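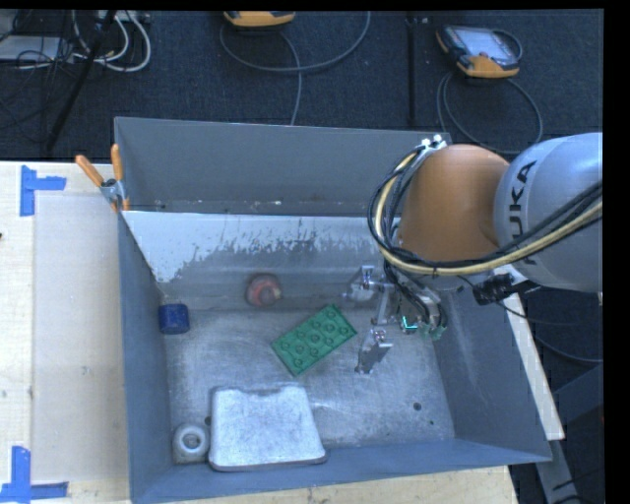 ## Farico Avenue gets its smooth side back

If you've driven Farico Avenue between the rail bridge and the Baysal Street light this month, you already know. The patches on patches are gone! Crews laid the last of the new surface on the eastbound side in early December, and the stretch that used to rattle every cup holder in Dallomville is now so quiet I turned the radio down to make sure my car was still running.

For newer readers, a quick bit of history. The eastbound lanes were last fully repaved 27 years ago. After that came water main work, then gas line work, then a string of hard winters, and each one left its own scar. The town's street survey gave the block by the pharmacy the lowest score on the whole east side (I bent a rim there myself, and I've met plenty of you at the tire shop who did the same).

The part I'm most excited about is underneath. The contractor, Gunico, dug out the old base at the low spot near the bus stop and put in a new drain before paving. That's where the puddle used to sit, and water getting in under the road was what kept opening the same pothole every spring. Tarık Tuncer, the town's street engineer, walked a few of us along the curb one morning and was happy to take every question we had, including mine about why manhole covers always end up lower than the road. (They get raised with metal rings after paving. Ours were done the same week.)

**What's still to come**

- Lane striping. The lines out there now are temporary, and they're hard to see in the rain, so please take it easy after dark.
- Curb ramps at Baysal Street. The forms are in on the north corner, and the south corner follows once the concrete supplier has a slot.
- The westbound side. It's funded and on the list for after the thaw, with up to 200 feet of sidewalk repair folded into the same job.

The number 76 bus is back on its regular route, and both eastbound stops are open again. If you got used to catching it on the detour by the library, that temporary sign is coming down – don't wait there!

One more thing, and it's a good one. The pothole report form on the town website now lets you drop a pin on a map, so you no longer have to guess at the nearest house number. I tried it with the hole behind the post office and had a reply in 2 days, with a patch soon after. Reports also help decide which blocks get looked at first next year, so if there's a bad spot on your street, send it in, even if you're sure a neighbor already has.

Westbound drivers, hang in there. In the meantime, the right lane is a little kinder than the left until you get past the car wash.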